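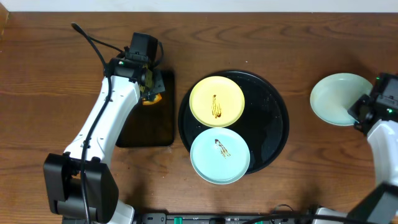 Round serving tray with two of the small plates, sauce still on them.

Review: Lultgate two-tray set, with the Naylor waisted sponge
Reviewed by Aicha Abdelaziz

The Lultgate set consists of a round tray with a raised rim and a rectangular tray with rounded corners, both glossy black. I bought it in August from Rodonness, order 1466, to replace a dishpan that took up too much of the table. The round tray holds dirty plates. The rectangular one holds wash water and the sponge.

Weight on the kitchen scale was 554 g for the round tray and 263 g for the rectangular one. Neither rocks on a flat surface. The finish shows every speck and fingerprint, which matters if the trays are also used for serving. 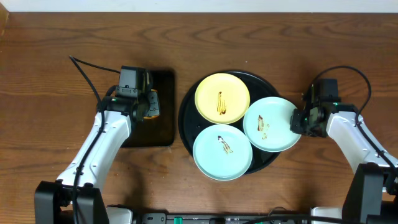 Capacity of the round tray is the main limit. It suits small plates, and a cluster of three is already more than it holds comfortably: the right-hand blue plate partly overhangs the rim, and the plates sit edge to edge with almost no finger room. For two people at dessert this is acceptable. For a family it is not. Lultgate lists a larger size, which I have not tried.

The rectangular tray is shallow. Fill it only enough to cover the bottom and it can be moved with care; any more and it slops at the corners. 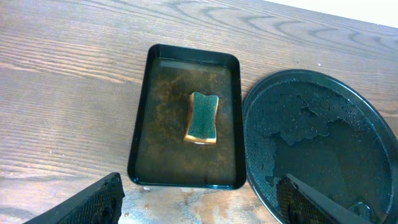 Chocolate sauce is a fair test of a small volume of water. It clouds quickly and has to be changed more often than a full dishpan would. The sloped sides make pouring out simple, although the rounded corner throws a wide stream and needs a sink under it. Residue left overnight came off with hot water and did not mark the finish.

The Naylor sponge has a green scouring face on yellow foam and narrows at the middle, so it folds readily across the waist. The scouring side holds on to food particles and should be rinsed under the tap after each batch. I used the foam side on glazed plates. My colleague Afonso Bastos tried the Trarik sponge in the same tray and found the foam stiffer and slower to fill.

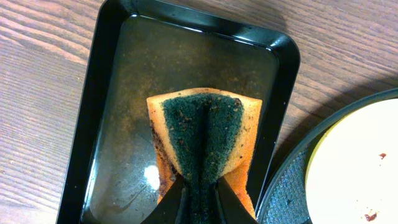 Can the rectangular tray be used for rinsing as well?
Only if you empty it first. It has no divider, and a second rectangular tray is the better arrangement.

Rating: 3 out of 5. Sound construction, limited capacity. The sponge is worth buying separately.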